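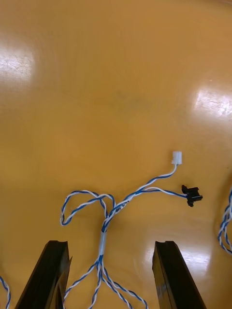 Varnished wooden tabletop with reflected light.

Popular Music Performance, Unit 4: Live Looping for Solo Performers

Last week covered breath control and microphone distance. This unit deals with building a full arrangement on stage from a single voice or instrument. Bring your own cable on Sunday if you have one.

Key terms

Loop: a recorded phrase that repeats until it is stopped.
Overdub: a new layer recorded on top of a loop that is already playing.
Master loop: the first loop recorded. Its length sets the length of everything that follows.
Quantize: a setting that moves the start and end of a loop to the nearest beat.

The master loop

Most weak looping sets go wrong in the first few seconds. If the pedal is pressed late at the end of the master loop, there is a small gap every time it comes around, and every later layer inherits it. Press on the first beat of the next bar, at the moment you would have started the phrase again. Keep performing through the press. Students who stop to look at their foot nearly always press late.

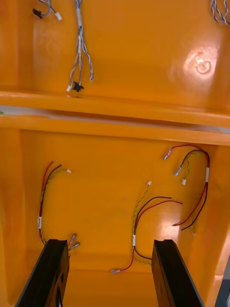
How long should a master loop be?
Four bars is a good length for most songs. Two bars gets tiring for the listener, and eight bars takes so long to fill that the audience waits through each new layer.

Order of layers

Start with the kick and snare pattern, then bass, then chords or backing vocals. Leave the hi-hat until late. It fills up the high end quickly and makes the lead vocal hard to hear. Set each layer a little quieter than feels right, as volume adds up with every overdub.

Listening: two sets

The Nornari set (on the course page) runs 12 minutes and uses one master loop throughout. Note how the bass drops out before each chorus. The Trirnon set was recorded at Sastside in front of 1377 people and has 9 separate loops, several of them cleared on stage between sections. Compare the endings. Nornari fades the loop by hand, while Trirnon cuts it dead and finishes with voice only.
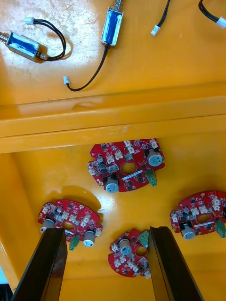 Either ending can work, but you need to decide which one you are using before you go on. A loop left running while the performer says thank you sounds like a mistake.

Assignment

Prepare a looped piece of no more than 12 layers. Use the Laizer pedals in the practice rooms or your own equipment. Hand in a one-page layer chart showing what enters, what leaves and at which bar. Marks are given for timing of the master loop, balance between layers, and the ending.

Reading for next time: the chapter on monitors and feedback.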